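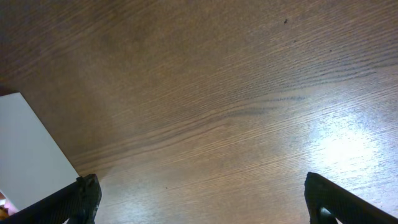
**件名:** 『Hulero』第61話以降、日本語字幕の表示が遅れる
**サービス:** Kundonero(アニメ配信)
**状態:** 対応済み(一部保留)
**優先度:** 中

## 問い合わせ内容

テレビアプリで『Hulero』を最初から見ています。第60話までは問題ありませんでしたが、第61話に入ったところで字幕がセリフより遅れて出るようになりました。オープニングの歌詞は合っています。ずれるのは本編が始まってからで、最後まで同じ幅で遅れたままです。

聴覚の都合で字幕なしでは見られません。この回は主人公と宇宙船の船長が早口で言い合う場面が長く、誰のセリフなのか分からなくなります。アプリの再起動とテレビの電源の入れ直しは済ませました。次の回も同じでした。

## 利用環境

- 再生機器:Clorirside(テレビ接続型)
- 音声:日本語
- 字幕:日本語(バリアフリー)
- 画質:自動
- 回線:有線

## 対応記録

### 土曜 10:20 受付

同じ作品の英語字幕でもずれるか、スマートフォンのアプリでもずれるかの確認を依頼。あわせて、プレーヤー設定の「字幕タイミング」が初期値になっているかを見てもらう。

### 11:05 利用者から返信

> 英語字幕は合っています。スマートフォンでも日本語字幕は遅れます。字幕タイミングは0のままです。別の作品を2本見ましたが、そちらは正常でした。

機器側の問題ではなさそうなので、Clorirsideの切り分けはここで終了。

### 11:40 社内で再現

ブラウザ版で第61話を再生し、同じ症状を確認。遅れは4秒。第60話では再現しない。第62話と第63話でも再現した。

字幕ファイルの時刻を映像と見比べたところ、ファイル単体では、オープニング後の時刻がすべて4秒後ろになっている。映像のほうはオープニング明けに提供画面がなく、そのまま本編に入る。放送版には提供画面があるため、放送版に合わせて作られた字幕が入っている可能性が高い。

### 12:15 納品元への照会

字幕データの納品元であるPolicarpioに次の点を照会した。

1. 第61話以降の日本語字幕は、放送版と配信版のどちらの映像を基準にしているか
2. 配信版用のファイルが別にある場合、差し替えデータをもらえるか
3. 対象は最終話の第100話まで続くか

### 14:30 Policarpioから回答

第61話からオープニングが変わり、そのときに配信版の映像も作り直している。日本語字幕だけが放送版基準のまま納品されていたとのこと。英語字幕は配信版の映像で起こしているため影響なし。対象は第61話から第100話までの全話。差し替えデータは当日中に送るとの連絡。

### 14:45 利用者へ中間連絡

原因が字幕データにあること、差し替えを予定していることを連絡。それまでの回避方法として以下を案内した。

1. 再生中に「設定」を開く
2. 「字幕」→「字幕タイミング」を選ぶ
3. 値を「-4」にする
4. オープニングが終わってから適用する

この設定は作品ごとではなくプロフィール全体に効くため、ほかの作品を見るときは0に戻す必要がある。この点も書き添えた。

### 18:10 差し替え

Policarpioからデータを受領し、全対象話を差し替え。第61話、第75話、第100話をブラウザ版とClorirsideで再生し、冒頭、中盤、次回予告の各所で字幕が合うことを確認した。

第88話のみ、次回予告のナレーションの字幕が1行抜けている。差し替え前のファイルにも入っていないので、今回の件とは別の不備として扱う。

### 18:30 利用者へ完了連絡

字幕タイミングを0に戻してから再生するよう案内。古い字幕が残っている場合は、「設定」→「アプリ情報」→「一時データの削除」で読み直せる。視聴履歴や続きの位置は消えない。ダウンロード済みの回は自動で更新されないため、いったん削除してダウンロードし直してもらう。

### 20:50 利用者から返信

> 第61話を見直しました。字幕は合っています。ダウンロードしてあった第64話は遅れたままだったので、入れ直したら直りました。

## 残件

- 第88話の次回予告の字幕抜け:Policarpioに修正を依頼済み。11月の定期更新で反映予定。別チケットで管理する
- ヘルプページ「字幕がずれるとき」に、字幕タイミングがプロフィール全体に適用されることを追記する
- 受け入れ時の字幕確認は第1話と最終話の冒頭だけで、オープニング後は見ていなかった。オープニングが変わる回を確認対象に加えるよう、手順書の修正を申請中

本件は利用者の確認が取れたためクローズ。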